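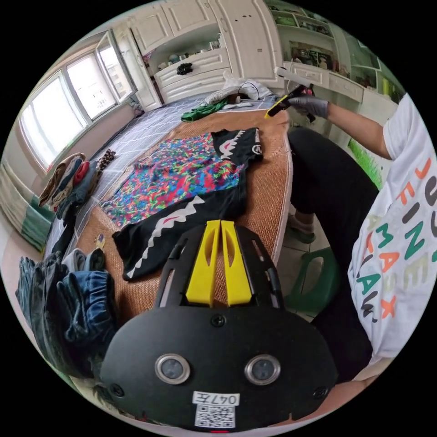

Folding on a mat: your questions

I get a lot of email about the way I fold and store clothes, and most of it asks the same handful of things, so I've put the answers in one spot. Last updated June 28, 2025.

Why fold on a mat at all? Isn't the bed fine?

The bed is fine! I folded on a bedspread for years. But a soft blanket bunches up under your hands, and every time you smooth a sleeve you drag the bedding along with it. A woven rattan mat gives you something flatter to push against and you can still lay it right over your sheets. When you're finished you roll it up and stick it behind the door.

Does rattan snag knits?

It can, so run your palm over a new mat before you put anything nice on it. If you feel a sharp end, trim it with nail scissors. I keep my loose-knit sweaters off mine completely and do those on a towel. Sweatshirt fabric, T-shirts, cotton pants — never had a problem.

How do you fold a hoodie so it isn't a giant lump?

Lay it front down and pull it flat by the hem and shoulders. Fold one side in to the middle, bring the sleeve back down along the body, and do the same on the other side. Now fold the hood down onto the back. After that it's thirds, bottom to top, and press the air out as you go (I lean on it with my forearm, very elegant). Thick ones like my old Skatel pullover only want folding in half or they spring open in the drawer.

What about prints? I have one with a shark mouth and teeth on it and I'm scared of cracking them.

Oh, I love a shark hoodie. Turn it inside out first if the teeth are a rubbery print, and try to put your creases in the plain parts. If they're sewn on or knitted in, fold it however you like. Don't iron straight over a print, ever. I ruined a very good Niskanen camp shirt that way and I'm still sore about it.

Can I fold two things together?

Yes, and I do it a lot. Lay the big dark piece down flat, put the smaller one across the middle, and fold the pair up as one bundle. It's great for outfits. Bright camo with a plain black hoodie is a combination I'll always stand behind, and if they're bundled you don't have to go hunting for the other half in the morning. One warning: wash new brights by themselves a couple of times before you do this, especially pink and red.

Plastic bags for storage, yes or no?

For a trip, sure. For a whole season, I'd go with cotton. I put the winter things away in August one year in tied plastic bags, and they came out smelling like a basement. The cotton sacks I use now are from Hasside, and the medium one holds 5 of my hoodies.

Do I have to sit on the floor?

Please don't, unless you like it. A low stool beside a low bed works well, and so does the edge of the bed with the mat pulled up next to you. If your back complains after ten minutes, move everything to the kitchen table.

My mat smells musty. Is it done for?

Probably not. Wipe both sides with a barely damp cloth, stand it up somewhere airy and out of direct sun, and leave it a full day. My Praledell mat has been through this more than once.

My question isn't on the page. Where do I ask?

Use the contact form in the menu. I read everything, but I'm slow in summer. Stain questions go faster if you tell me what the fabric is and what you've already tried on it.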